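Heather Aitken keeps her bell ropes in the bathtub. There are four of them at the moment, coiled on a towel and waiting to be spliced, and she moves them to the hallway whenever somebody in the house wants a shower.

"They've been in there since December," she says, pouring tea. "You get used to it. I think I'd miss them now!"

She has been ringing tower bells for most of her adult life, and for the last few years she has taught beginners at the tower in Lamlow, where eight bells hang above a room reached by 91 stone steps. She knows the number because every new student complains about it in the first week and then never brings it up again.

Change ringing, the kind she teaches, is a strange and wonderful thing if you've never come across it. The bells don't play tunes. Each ringer handles one bell, which swings full circle, mouth up to mouth up, and the band works through different orders of the bells according to a pattern everyone has learned by heart. Nothing is written down in front of you while you ring. You just have to know where you are.

"People think it must be terribly mathematical," Aitken says. "And it is, if you like that. I was awful at math. I learned it the way you learn a dance, by following the person I was supposed to follow and feeling cross when I lost them."

Her own start was an accident. She had moved to Buchanan for a job in a print shop and rented a room across the street from the church. The bells kept her from napping, so one evening she climbed up to see how long practice was going to last. They put a rope in her hand. "I was there until nine," she says. "My arms hurt for days, and I was so happy I couldn't sleep."

The first thing a student learns is how to handle a single bell, with a tied clapper so the neighbors are spared. There are two strokes, the handstroke and the backstroke, and the rope behaves differently on each one. At handstroke you catch the sally, the fat woolly part of the rope. At backstroke you hold only the tail end and the sally flies up toward the ceiling. Aitken teaches the two strokes separately and doesn't let anyone join them until both look lazy.

"Lazy is what I want. A tense ringer pulls far too hard. The tenor at Lamlow weighs more than anybody who rings her, so you're never going to win by muscle. You wait for her. She'll come."

The tower's best night so far was a quarter peal last winter, the first for three of the band. It had been attempted twice before, and one of those tries fell apart after 504 changes, when two ringers swapped places by mistake and couldn't find their way back. Aitken still laughs about the silence afterward. "Then somebody said, 'Well, I thought it sounded nice,' and we all went down for supper."

She has strong feelings about ropes. The ones in the bathtub are from Stendero, a small maker she has used for years, and she likes the way their tail ends soften. She is less fond of the striped sallies now fashionable in some towers. Lamlow's are plain red, and will stay that way as long as she has a say.

Next on her list is a visit to Vullgate, where a ring of six is being rehung after decades of standing still. She has already been up to look at the new frame, and came home with grease on her good coat and a notebook full of sketches.
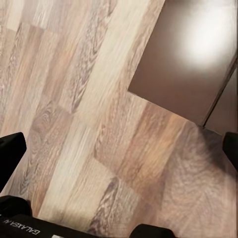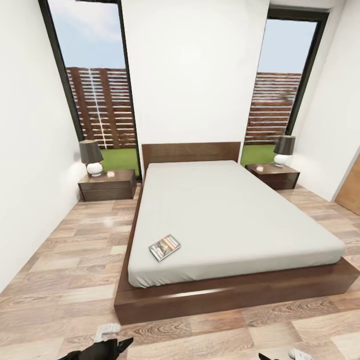
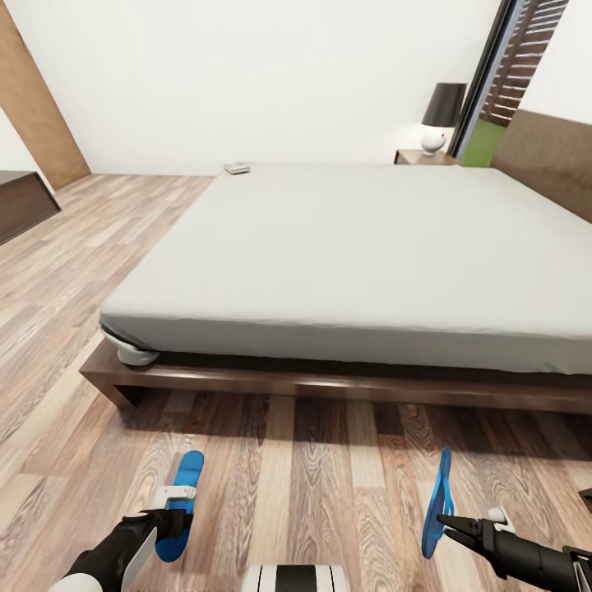
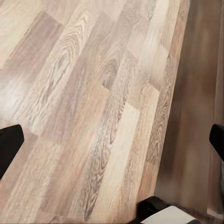

How long does it take a beginner to ring with the rest of the band?

"Most people can handle a bell on their own after ten or twelve hours of practice, and then it's a few more weeks before they can keep in place with others. Some take much longer, and plenty of those turn into lovely ringers. Come to every practice you can, and stand behind somebody good when it isn't your turn."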